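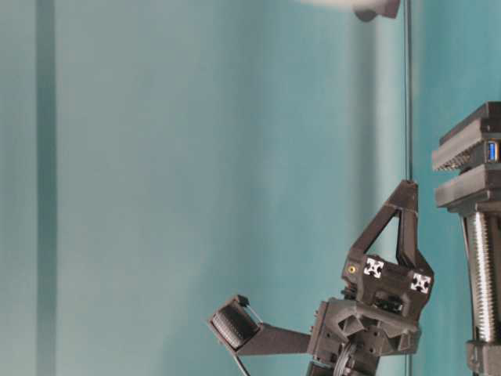 Zatdale Community Choir
Members' meeting, Saturday, October 10, 2026
Minutes taken by me, Unnur Hviid, because I sat closest to the pen

Present: sopranos (most of you), altos (all of us, thank you very much), four tenors, and the basses once they'd found parking. Shayne Ormsby ran the meeting. Apologies from the Ladefoged sisters, who both have the same cold.

1. Last minutes
Approved, with one fix. I wrote that the spring concert ran "long," and Shayne would like it to say "slightly long." Fine. Slightly long.

2. Money
We have $941 in the account, and that's after paying for the sheet music. Shayne read out what's coming up: hall rental for the winter concert is $800, and the piano tuning is another $100. You can do that sum yourselves, and several people did, out loud. It leaves us very little to play with until ticket money comes in, so please don't buy anything for the choir and then hand me the receipt with a hopeful face. Dues for the fall are still open for a few people. I'm not naming anyone in the minutes but I do have the list.

3. Winter concert
Long discussion, so I'll try to be fair to everybody! We're singing at the Sustberg hall again. The other choice was the church on Prakeck Street, which has the nicer sound but no restroom on the main floor, and after last year I think we all remember how the intermission went. Vote was by show of hands and it wasn't close.

Program so far: the three carols we already know, the Danish one (yes, in Danish, I'll help with the vowels – they aren't as bad as they look), and one of the two longer pieces. Shayne wants the slow one. The basses want the fast one. We'll sing through both over the next few rehearsals and pick then. I'd like it noted that the altos have the tune for once in the slow one and we would be very happy to keep it.

Solo tryouts are after regular rehearsal, in the small room, one at a time. Anyone can try, new people too. Bring your own copy.

4. What we're wearing 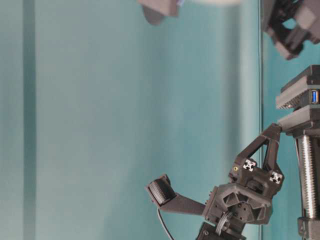

Concert clothes came up again, and this took longer than the money did. All black has been our rule for years and nobody minds it much, but a few of the sopranos feel we look like a row of umbrellas. The idea is to keep the black and add one color, a scarf or a tie. We went through red (too Christmas), gold (hard to match) and purple (Shayne made a noise). I said I like a pale blue-green, the kind on that wall, lighter in the middle and a bit deeper toward the sides, and that black shows up very well against it. People seemed to warm to this. We agreed that everybody buys or borrows their own, that it doesn't have to be the exact same shade, and that shiny fabric is out. If you knit, start now.

5. Posters and tickets
The printer will do 1000 small flyers for not much more than half as many, so we're going for the bigger box. Over 100 of those are already spoken for by the library. Please take a stack home and put them somewhere people will see them, by which I mean a counter or a window and not your back seat. Ticket price stays the same. Kids free.

6. Rehearsal manners
Shayne asked me to write this one down word for word: "If you're marking your breaths, use pencil. If you're talking, stop." I've written it down.

Also, whoever has been moving the chairs into a circle before we arrive, could you please go back to rows? The tenors can't see.

7. Anything else
We could use two more tenors. If you have a brother, a neighbor or a coworker who hums, bring him along.

Somebody left a green travel mug and a single glove. I have both.

Snack list for October is on the piano. I'm doing the first week and it'll be cinnamon buns.

Meeting closed when the basses started putting their coats on.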